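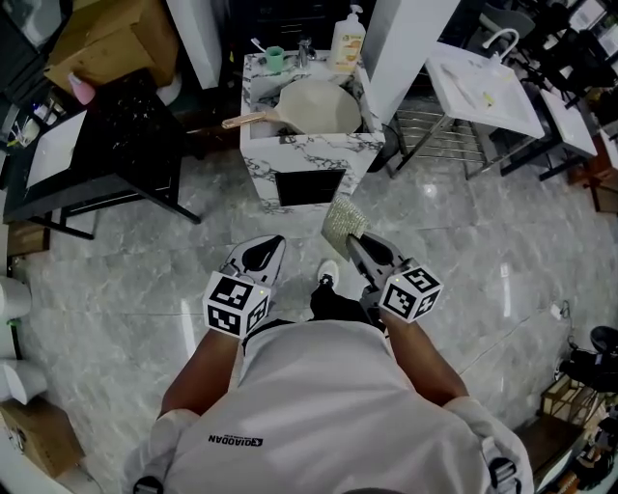
How do I get hard water film off polished stone tile?

Posted by Mei Dunleavy, April 11, 2024

We moved into a house on Whitlock Road with polished tile through the kitchen and hall. Near the sink there's a dull white haze that comes back a day after I mop. I've tried dish soap and a vinegar mix from a friend. The vinegar may have made one patch worse. The previous owners left a bottle of Prindero floor cleaner but the label is too faded to read. Is this a cleaning problem or do I need to have the floor polished again?

Booker Blackwood

Stop using the vinegar. If the tile is real marble, acid etches it, and an etched spot stays dull no matter how much you clean it. Put one drop of vinegar on a spare tile if you have one. If it fizzes or leaves a mark, you have marble or limestone. Porcelain won't react.

For plain mineral film, use a pH-neutral stone cleaner and warm water, then rinse with clean water and dry with a towel. Drying matters most -- if the water sits, the minerals stay behind. Skip scouring pads on anything polished. An etched patch needs marble polishing powder, and I'd try a small corner first. I did 100 square feet by hand last July and my knees were sore for 6 days.

tilefan_ohio

could just be soap buildup. i had the same thing and used way less soap and it went away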